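Teaching by Hand: My Afternoon as a Robot's Tutor

By Eylül Tuncer
October

I have tidied up after kids, roommates and one very bad dinner party, and I had never once thought about how I pick up a cup. Then I spent an afternoon in Clurside with a gripper in my hand, clearing a table and a sofa on behalf of a robot that wasn't even in the building, and now I can't put a mug in the sink without noticing which finger goes first.

The outfit I visited is called Janard. It's small, and it rents ordinary rooms to work in, with sofas and shelves and chargers hanging out of the wall, the kind of place where you'd kick your shoes off. (I asked if I could. Yes!) The idea is simple enough that I understood it before my coffee came. You hold a pair of robot fingers, you squeeze, you do the chore yourself, and a recording of your moves goes off to train the machine.

Squeezing is the fun part. The fingers close from both sides at once, and the blue pads do the holding, so you have to come at a thing straight or it twists away from you. I'm a scooper by nature. I come in low and hope. Ozan Coşkun, who runs the sessions, watched me chase a paper cup across the cloth and said very kindly that the robot was going to learn that too.
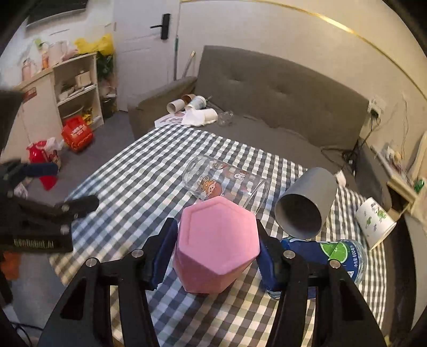
Slow down at the end, Ozan told me, and don't rush the letting go, as a robot that has only ever seen people fling things will fling things.

So I slowed down. It's surprisingly hard! Your own hand has a hundred little shortcuts, and most of them happen in the last inch. You nudge with a knuckle, you let a thing roll into your palm, you catch it with your pinky if it slips. Two fingers can't do any of that. After 20 tries at cups lying on their sides I had a system, which was to line up with the cup first, wait a beat, close, lift, and only then start thinking about where it was going. Ozan's system is the same but without the muttering.

What I liked is how picky the job makes you about stuff you'd normally ignore. A paper cup gives when you grip it. A crumpled tissue has no sides at all, really, so you just pinch and trust. Plastic bottles are my enemy. And every round has to be messed up fresh before you begin, so part of the work is sitting there making a good, honest mess, a thing I turn out to be gifted at. Ozan likes them knocked over and facing different ways. I kept lining things up out of habit and getting sent back to ruin it.

I'd also tried the other way of doing this, a month before, at a place called Adomaitis. There you sit in a chair and steer a real arm by remote control, watching it copy you a hair late. It felt like driving a crane in a dream. I got 2 cups into a bin in 10 minutes and needed a snack. With the handheld fingers you feel the weight of the cup, and your shoulder already knows how to reach over a table, so the whole business goes faster and you come away less cranky. The arm people will tell you their recordings fit the arm better, and they may be right. I only know which one I'd do again before lunch.

My wrist was the first thing to complain. The gripper isn't heavy for the first few minutes, and then it's the heaviest thing you own. Ozan switches hands, which I can't do without looking like I'm swatting a bee. I took to resting my elbow against my ribs and turning from the waist, and that helped, though I'm told it gives my recordings a certain waltz.

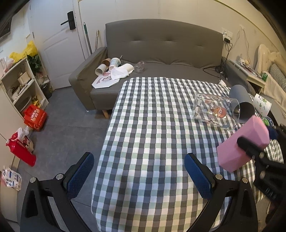 What the robot gets out of it

All those squeezes go into a training program Janard calls Bindaron. I asked whether one person's habits end up in there, and they do, a bit, so the trick is to have lots of people doing the same chore in their own ways. Fast ones, fussy ones, left-handers. Me and my waltz. The machine is supposed to find what we all have in common and leave the rest alone.

I asked Ozan if I could come back when the robot has had its turn at the sofa. He said sure, and to bring my own cups.

14 comments
Shared 62 times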